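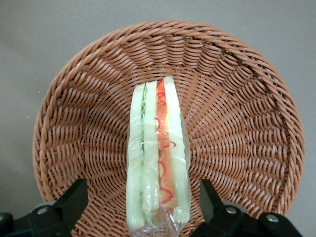 The basket lunch is back

Every couple of years somebody decides that a sandwich costs more if you put it in a basket, and this November it is the turn of Fiddale, the lunch counter that opened on the ground floor of the Nyaga building in the spring. The plates have gone. In their place are round wicker baskets in a sort of terracotta colour, and into each one goes your lunch, still in its clear film.

I have nothing against wicker. It is light, it stacks, and it makes a nice change from the brown trays we had at the old canteen. But I do wonder who the basket is for. A loose sandwich needs a plate because it sheds. A wrapped one can travel quite happily in a coat pocket, and mine did for most of the years I worked on the second floor.

The sandwich itself is the three-slice kind, bread in the middle as well as on the outsides. I have never been persuaded by the middle slice. People who like a club sandwich will tell me it holds the thing together, and perhaps it does when there is bacon and chicken and a stick through it. Here you get lettuce on one side of it and the red filling on the other, and a good deal of bread either way. Turn it cut side up, as they do at the counter, and you can at least see what you are paying for before you unwrap it.

Riaan Pillay, who runs Fiddale with his sister, takes a kinder view. "People slow down when there's a basket," he told me. "They sit. With a bag they're out of the door." He may well be right, although he has also put the seats nearer the till, and I would want to see what happened with one change and not the other.

Then there is the washing. A plate goes through the machine. Woven baskets have crumbs in them by the second day, down between the strands where a cloth can't get, and the usual answer is a stiff brush and a shake over the bin. Riaan has bought 300 from Jomix, so that is a lot of brushing. He says the film keeps most of the mess off. Fair enough, until the customer opens it, and then where do the crumbs go?

A few readers have asked whether they can use the same baskets at home for bread or fruit. I don't see why not, with a napkin in the bottom - a cotton one that you can wash. Sandeo on the high street has something similar in two sizes, and I would take the smaller. The big one will only fill up with keys and batteries.

Fiddale is open for lunch until 2. Ask for yours without the basket if you're walking back to your desk. They don't mind, I've tried it.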